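Subject: Re: [sourdough-and-such] Starter gone quiet since the move

Hi all,

Back from the new place and finally with the internet on, so catching up on a great pile of list mail. Now on to the starter business.

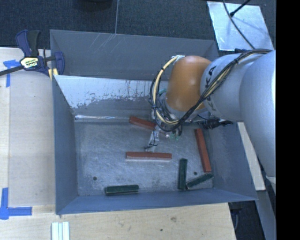
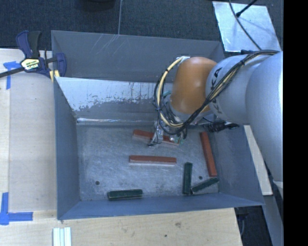

Both at the bench, arm down in the grey bin.

Right, starters. Someone wrote:

> We moved up to Hinojosa in October and my rye starter, which I've had going
> for years, has gone completely flat. Same flour, same jar, same spot on top
> of the fridge. It bubbles a bit in the morning and then sulks. I've tried
> feeding it twice a day and it just goes runny and smells like nail polish.
> Is it the water up here? The neighbours all say the water is hard. Should I
> chuck it and start again? I've got a birthday to bake for and I'm getting
> nervous.

Please don't chuck it! I had exactly this when I moved down from Ivon, and I was one bad loaf away from tipping the lot on the compost. The nail polish smell is a hungry starter, in my experience, and a runny one that smells like that wants more flour at each feed. Twice a day is fine, but if you're only giving it a spoonful each time it's chewing through the lot by lunch and then sitting there starving until tea.

What worked for me was going down to a tiny amount of old starter and being generous with everything else. I keep 2 teaspoons of the old stuff, then 120 g flour and a bit less water than flour, so it's more like a stiff porridge than a batter. It looks wrong the first time (mine looked like something you'd patch a wall with) but by the third day it had a proper dome on it and was pushing the lid up. Rye drinks a lot, so go by feel and add a splash if you can't get the spoon through it.

On the water, I really wouldn't blame it being hard. My mum's tap furs up a kettle in a fortnight and her starter is the liveliest in the family. If you can smell chlorine, leave a jug of it on the counter overnight and see if that helps. Worst case it costs you nothing.

The top of the fridge is what I'd look at. New house, new fridge? My old one threw out heat like a wood stove and the one in this kitchen is stone cold on top, and it took me weeks to twig. I ended up putting the jar in the oven with just the light on – and a note taped across the dial, after a very sad incident with a favourite jar and a tray of roast pumpkin. Some oven lights get a good deal warmer than you'd think, so leave a thermometer in there for an hour before you trust it.

As for flour, I've been using the Merico wholegrain rye and I'm very happy with it. Somebody on here swore by Gostero a while back and I did try a bag, but it's a finer grind and my loaves came out a bit gummy in the middle. Might well have been me underbaking! If anyone has cracked it I'd love to know what you do, as I've still got most of the bag in the pantry.

For the birthday, I'd give yourself 3 or so good days of the starter rising and falling on schedule before you bake anything that matters. And if it isn't ready, put a pinch of dried yeast in the dough and say nothing. I've done it for Christmas and the plates came back clean. You still get the flavour from the rye and you'll sleep better the night before.

Oh, and dry some once it's perked up. Smear it thin on baking paper, let it go crisp, crumble it into a jar and stick it at the back of the cupboard. I brought mine back from flakes after a kitchen reno and it was bubbling away inside the week.

Unrelated, does anyone still have the old list of recipes that used to be on the site? I'm after the one for the caraway crackers made with discard. I had it printed out and it's in a box somewhere, along with the good scales and, I suspect, the bread knife. I've been sawing at loaves with a steak knife since we got here.

Let us know how the jar gets on. I'm up early most mornings at the moment, so if you write before seven I'll probably answer with my first cuppa.

Cheers from a kitchen that's still half in boxes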